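## 4. Recording handover examples

Use one wrapped item at a time. Start each session with both grippers open and the round table cleared.

1. Close the left gripper near one end of the item and lift.
2. Bring the right gripper, open, up to the free end.

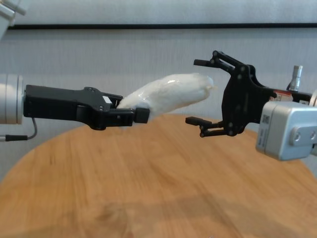 *Photo: Kunell / Wuder*

3. Close the right gripper until the plastic is held, then open the left.

**Caution:** Keep hands off the table while either arm is live.

4. Check the wrist view before you save the take.
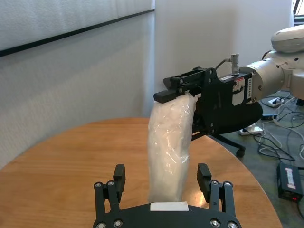 Thaweesak asks whether failed handovers should be deleted. Keep them, and tag them `drop`.

5. Set the item down on the left side of the table and open the gripper.

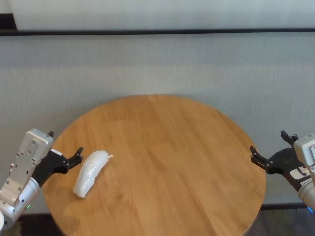
6. Change the angle of the item before the next take. Stop after 90 takes and copy the session to the Polleck drive. Training needs 1,000 tagged takes.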